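Rule 11 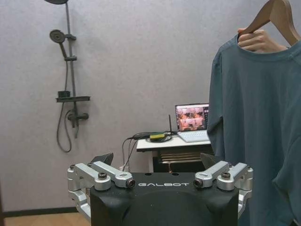
Grimmont Robotics Club, Story Corner

"Rule 11!" Waltraud Oberholzer sang out, holding the teal T-shirt up by its wooden hanger. "Fingers stay on the hanger until the gripper has it. Then what?"

"Then you say 'yours,'" said the new kid from Posside.

"Out loud! Every time!" She loved this rule; she had written it herself, back in June, after 28 drafts.

The gripper closed on the wood.

"Yours," said Waltraud, and let go, beaming.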